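Tallar round serving basket - woven, reddish brown

Item 322, sold singly or in packs of 16
Maker: Turcotte
In stock at the Kosar counter, ships from there too

Shallow round basket for sandwiches, rolls, wrapped snacks. Good next to a till or on a break room table. Stays put, looks nicer than a plastic tub.

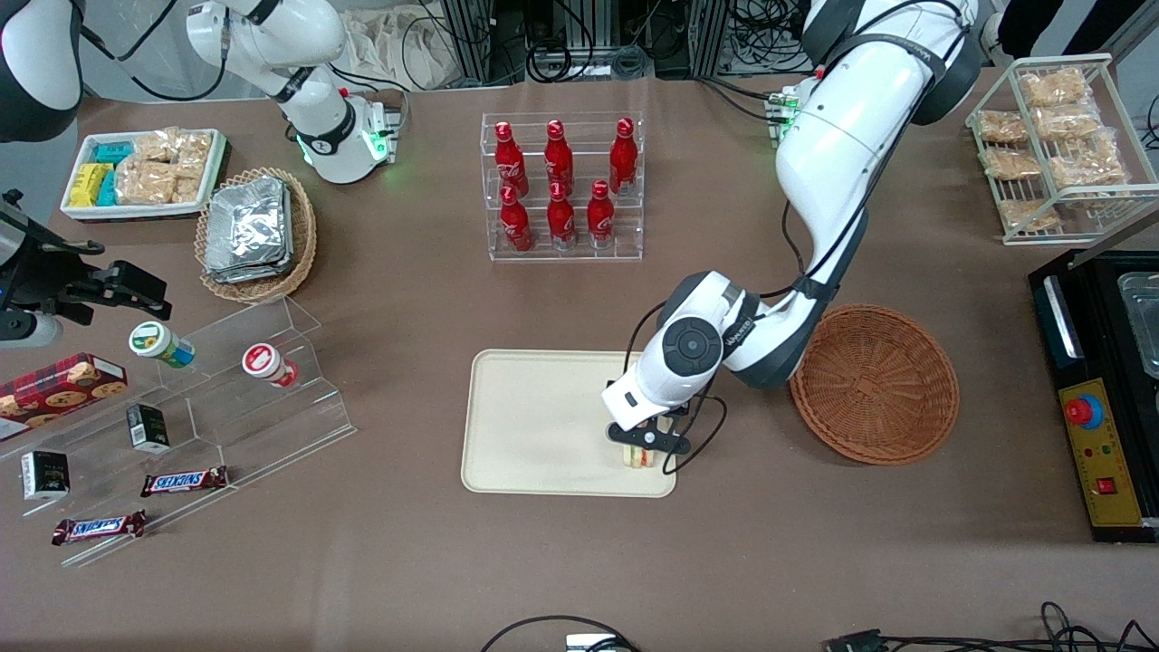
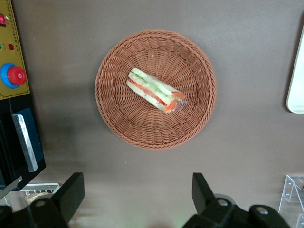

Tallar basket with the beige tray in the first shot, and with a wrapped sandwich in the second.

What you get
- one round basket, tight weave, thick braided rim
- no liner. Liners are item 1364, order seperately
- tray, bottle rack and wire shelf not included, see the Urkell page for those

Using it
Wrapped food can go straight in. Anything unwrapped, use a liner or put it on a tray - crumbs get down in the weave and they are a pain to get out. One layer is best, people dig if you stack it and the bottom ones get squashed. Cut side facing up so customers can see the filling. Sells more, in our experiance.

Cleaning
Shake out, wipe with a damp cloth, air dry. Soft brush for the weave. No dishwasher, no soaking. Don't stack them damp.

Color
Natural variation, goes from terracotta to a darker red brown. Packs of 16 are matched as best we can. Singles, you get the next one off the pile. Want them to match some you already have? Send Wakana Morikawa a photo with the order and she'll look through what's here.

Shipping
Singles go out in 2 working days. Packs take longer, up to a week. Orders over 29 baskets - call first and ask for Slamet Wijaya, we may need to get them in from Turcotte.

Returns
Unused only, with the tag on. Broken strands on arrival, send a picture and we replace it.

Oval version is discontinued. Large round back in November, price to come.

Page updated August 2021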